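Last gone over on February 25, 2025, after the new finger pads arrived.

# Looking after the Bemier cell: your questions answered

Hello, and welcome to the page we point everyone to before their first shift on the Bemier. It began as a sheet of notes taped to the side of the cabinet, and it has grown every time someone asked something sensible that wasn't on it. Have a read through with a cuppa, and if your question isn't covered, come and find Itsuki Sakai at the Grondell bench (mornings are best, before the parts deliveries turn up).

## What does the cell do, exactly?

It takes processors out of, and puts them back into, the desktop workstations that come to us for refurbishment. The arm does the handling, and a person still does the opening up, the cooler removal, the cleaning and the final check. We get asked quite often whether it could manage the coolers as well. Maybe one day, but the screws vary so much between models that we've been happy to leave that job to people.

## How do I start it in the morning?

Main isolator on, then air, then the controller. Please do give the controller its full start-up before you touch the pendant, even if the screen looks ready, as it's still reading the gripper settings for a little while after the menu comes up. Then run the home routine at slow speed with the guard closed and watch it the whole way through. I know it's dull when you've seen it a hundred times! But it's when you'll notice a cable catching or a joint sounding rough, and it's a lovely quiet time of day to be listening.

## How often should the finger pads be changed?

We change them every 2,000 picks, or sooner if the texture has gone shiny. The counter is on the second page of the maintenance menu, and you reset it yourself after a change (it won't do it for you, and we've all forgotten at least once).

To swap them:

1. Send the arm to the service position and lock out the cell.
2. Undo the finger screws and keep them in the magnetic dish.
3. Peel the old pad away and clean the finger face with isopropyl on a lint-free cloth.
4. Press the new pad on squarely, starting from the tip.
5. Refit the finger, nip the screws up evenly, and run the grip test with the scrap processor from the blue drawer.

Don't be tempted to put one new pad in with one old one. The grip centre wanders, and you'll spend the rest of the afternoon chasing an alignment fault that isn't there.

## What grip force should I use?

Leave it at 9 newtons unless Itsuki has told you otherwise. We did try a good deal firmer when the cell was new, thinking that more was safer, and all we managed was to make the chip shift slightly as the fingers closed. If a chip is slipping, have a look at the pads before you go anywhere near the force setting. A bit of leftover thermal paste on the edge of the lid will do it too.

## Do I need to teach every model of workstation separately?

Yes, I'm afraid so, though it's not nearly the chore it sounds. Each chassis has its own recipe, and most of the work is in the approach path. You need room to get past the frame brackets, the memory slots and whatever plastic carriers the maker has put in there, and a path that clears one machine beautifully will clip the next. Start from the nearest existing recipe, save it under a new name, and step through it with an empty gripper first. Only when you've been all the way in and all the way out without holding your breath should you try it with a chip.

If the socket has a load plate, make sure it's fully open before you close the guard. The cell doesn't check this for you. Hirose, the firm that built our fixture plate, have offered to fit a sensor for it, and we're hoping to have that in by October.

## How do I set the hover height?

The hover is the pause above the board before the final move down, and it's the step people worry about most. We use 13 millimetres over the socket for nearly everything.
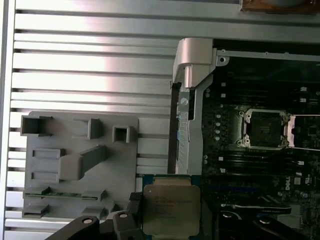 Once it's holding still at that height, take your time and check the orientation mark on the chip against the one on the socket, from the front and then from the side. If the two don't agree, press Hold and back the arm out along its own path. Please don't turn the chip by hand while it's in the fingers. Put it down on the tray, correct it there, and let the arm pick it up again.

## The wrist camera picture has gone hazy. Is it broken?

Almost certainly not. Lens wipe first, then check that the small lamp is set to low, as bare metal throws a lot of glare back on the high setting. If it's still hazy after that, note it in the log and carry on to the next question.

## What does fault 98 mean?

It means the fingers closed further than they should have, so either the chip wasn't there or it was sitting crooked in the tray. Open the guard, reseat the chip and restart from the pick step. Three of those in a shift and we'd like you to stop and recalibrate the tray position, which you'll find in the Prusach binder under the yellow tab.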